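3.2 Collecting the demonstrations

All demonstrations were recorded at the Mestcombe site between February and the end of the summer. Two operators, Teodoro Cervantes and Dolores Strickland, shared the work. Each had spent two weeks practising on the Karnlow rig before any of their recordings were kept. We did not script their movements. They were told what the end state of each task should be and left to reach it as they liked, with either hand leading.

A session lasted 43 minutes at most. Longer sessions were tried early on, but the operators' movements became slower and more alike towards the end, and we wanted variety. Between sessions the hands were sent back to a fixed starting pose and the finger joints were zeroed again. This step was skipped by mistake in two sessions, both of which were dropped from the set.

Each recording holds the joint positions of both arms and all fingers, the commanded positions, and the wrist camera video. The commanded and measured positions differ most when a finger is pressed against something stiff, and we keep both so that the policy can be trained on either. Video and joint data are stamped by the same clock. An earlier version of the recorder, Brannigan, used separate clocks, and the drift between them was large enough to spoil short contacts. Nothing recorded with it is used in this paper.

3.3 Choosing what to keep

After each session the operator marked every attempt as good, poor or unusable. A second person then watched the attempts marked poor and decided whether to keep them. Of the attempts looked at in this way, 34 were kept. Most of these include a slow correction by one hand – a second try at a grasp, or a finger moved out of the way of the other hand. Leaving them out made the trained policy more likely to stall in our early tests.

Views in which both hands come close together needed the most care. The fingers of the two hands are built alike, and a labeller working from a single still can easily give a fingertip to the wrong hand.

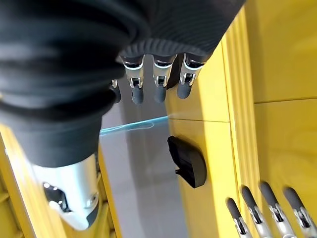 Figure 2. View from the wrist camera, with fingers of one hand at the top and fingers of the near hand at the lower right, against the yellow surface.

We therefore labelled the hands on video clips, using the joint data to settle doubtful cases. Clips were cut to around 86 frames. The labels were stored in Zostusent alongside the raw recordings, and the set was frozen on 3 September 2019. Corrections made after that date are listed separately and were not used for training.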